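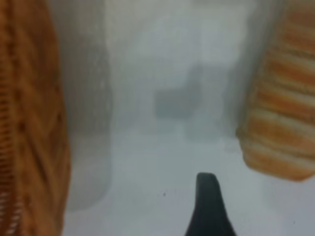
긴 스냅

타피오 라팔라이넨이 졸란덴으로 떠난 것은 8월이었다. 졸란덴이라고 쓰면 틀리다고 나이마가 말해 주었다. 졸라르덴이다. 나는 그 도시의 이름을 삼 년 동안 잘못 말하고 있었고, 타피오는 한 번도 고쳐 주지 않았다.

타피오는 더튼 미식축구팀의 롱 스내퍼였다. 펀트를 할 때, 그리고 필드골을 찰 때 공을 다리 사이로 뒤로 던지는 사람이다. 경기에서 열 번쯤 들어가고, 잘하면 관중이 이름을 모른다. 졸라르덴 팀이 그에게 코치 자리를 주었고, 그는 낡은 장갑 한 켤레를 내 사물함에 넣고 갔다. 쪽지는 없었다. 장갑의 오른쪽 엄지에는 구멍이 있었다.

"라우리, 네가 해." 감독 네우자 브란당이 말했다.

"저는 가드입니다."

"알아. 이제 스냅도 해."

그래서 나는 훈련이 끝난 뒤에 남아서 공을 던졌다. 공을 받는 사람은 펀터 조날린 달리사이였다. 조날린은 우리 팀에서 키가 제일 작고 목소리가 제일 컸다. 첫날 내 공은 그녀의 머리 위로 날아가서 울타리를 넘었다. 둘째 날에는 땅에 튀어서 그녀의 무릎을 맞혔다. 조날린은 무릎을 문지르면서 나에게 걸어왔다.

"너, 던질 때 나를 봐?"

"봐."

"거꾸로 보이지?"

"응, 거꾸로 보여."

"그럼 보지 마. 타피오는 안 봤어."

나는 믿지 않았다. 타피오가 나에게 스냅에 대해서 말한 것은 딱 한 가지였는데, 손목이 아니라 엉덩이로 던지라는 말이었다. 그 말을 들었을 때 나는 농담이라고 생각하고 웃었다. 지금은 전화해서 다시 물어보고 싶었지만, 전화기를 들면 무슨 말로 시작해야 하는지 몰랐다. 우리는 삼 년 동안 같은 차로 훈련에 다녔고, 차 안에서 거의 말을 하지 않았다. 그것이 우리에게는 편했다. 말이 없는 사람과 친구가 되면, 그 사람이 떠난 뒤에 기억할 말이 별로 없다.

나이마 아이트 브라힘은 팀의 분석을 맡고 있었다. 나는 저녁에 그녀의 방에 가서 타피오의 경기 영상을 보여 달라고 했다. 나이마는 차를 주고 노트북을 내 쪽으로 돌렸다. 영상 속의 타피오는 언제나 화면의 아래쪽에 있었고, 카메라는 금방 공을 따라가 버렸다. 나이마는 같은 장면을 느리게 여러 번 돌려 주었다. 그는 허리를 굽히고, 고개를 들어 한 번 뒤를 확인하고, 그 다음에 움직이지 않았다. 공이 나갈 때 그의 두 눈은 앞에 선 수비수의 신발 근처에 있었다.

"정말 안 보네." 내가 말했다.

"한 번은 봐. 그 다음에 안 보는 거야." 나이마가 말했다. "차 더 줄까?" 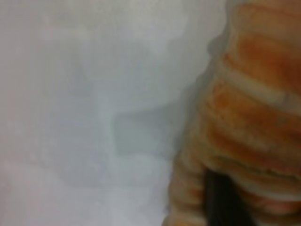 주황색과 크림색 줄무늬.

시즌의 첫 원정 경기는 졸라르덴이었다. 토요일 오후 두 시, 관중은 1,000명 정도였고, 바람은 우리 쪽으로 불었다. 버스에서 내릴 때 나는 타피오를 찾았다. 그는 상대편 벤치 옆에서 파란 재킷을 입고 젊은 선수에게 무엇을 가르치고 있었다. 손으로 자기 엉덩이를 두 번 쳤다. 젊은 선수가 웃었다. 나도 저 자리에서 그렇게 웃었을 것이다.

그는 나를 보고 고개를 끄덕였다. 나도 끄덕였다.

전반에 나는 스냅을 네 번 했다. 세 번은 괜찮았고 한 번은 낮았다. 낮은 공을 조날린이 땅 바로 위에서 주워서 찼는데, 공은 이상하게 돌면서 옆줄로 나갔다. 벤치로 돌아오면서 그녀는 내 헬멧을 손바닥으로 때렸다. 화가 난 것인지 격려하는 것인지 나는 물어보지 않았다.

점수는 오래 움직이지 않았다. 4쿼터에 우리는 두 점을 지고 있었고, 남은 시간은 3초였다. 네우자 감독이 필드골 팀을 불렀다. 차는 사람은 조날린이었고, 공을 잡아서 세우는 사람은 후보 쿼터백이었다. 펀트보다 짧은 스냅이다. 짧은 것이 더 쉽다고 사람들은 생각한다. 나는 그날 손이 떨려서 장갑을 벗었다가 다시 끼었다. 엄지의 구멍으로 바람이 들어왔다.

졸라르덴이 타임아웃을 불렀다. 차는 사람을 기다리게 하려고 그렇게 한다. 하지만 타피오는 조날린을 보고 있지 않았다. 그는 옆줄에 서서 나를 보고 있었다. 스내퍼를 기다리게 하면 어떻게 되는지 아는 사람은 스내퍼밖에 없다. 나는 처음으로 그에게 화가 났고, 화가 나니까 손이 조금 덜 떨렸다.

우리는 다시 섰다. 나는 허리를 굽히고 다리 사이로 한 번 보았다. 하늘이 아래에 있고 후보 쿼터백의 손이 위에 있었다. 그 다음에는 앞에 선 수비수의 신발을 보았다. 왼쪽 신발끈에 풀잎이 하나 끼어 있었다. 나는 그 풀잎을 보면서 공을 보냈다.

그리고 누가 내 위로 넘어졌다. 나는 얼굴을 잔디에 대고 소리를 들었다. 공을 차는 소리, 그 다음에 관중의 소리. 원정 경기에서는 관중의 소리를 반대로 들어야 한다. 큰 소리가 나면 우리에게 나쁜 것이다. 소리는 컸다.

공은 오른쪽 기둥을 맞고 나왔다고 한다. 나는 보지 못했다. 조날린은 무릎에 손을 대고 서 있다가, 내가 일어나니까 나에게 와서 말했다.

"공은 좋았어."

"미안해."

"왜 미안해? 공은 좋았다니까. 내가 못 찬 거야."

선수들이 가운데에서 악수를 했다. 타피오는 줄의 끝에 있었다. 그는 내 손을 잡고 장갑을 뒤집어서 구멍을 보았다.

"이거 아직 써?"

"네가 줬잖아."

"버리라고 넣은 거야. 쓰레기통이 멀어서."

나는 무슨 말을 해야 하는지 몰라서 장갑을 벗어 그에게 내밀었다. 그는 받지 않았다. 우리는 잠시 그렇게 서 있었고, 네우자 감독이 버스가 간다고 소리를 질렀다.

"타임아웃, 네가 부르라고 했어?" 내가 물었다.

"응."

"나쁜 놈."

타피오는 웃었다. 그리고 삼 년 동안 차 안에서 한 말보다 더 긴 말을 했다. 내 왼발이 오른발보다 뒤에 있고, 그래서 긴 스냅이 낮아지고, 어깨를 먼저 고치려고 하지 말고 발을 먼저 고쳐야 한다는 말이었다. 나는 버스에 늦었다. 나이마가 내 가방을 무릎에 놓고 자리를 맡아 두었고, 나는 잊어버리기 전에 그녀의 펜을 빌려서 손등에 '왼발'이라고 썼다.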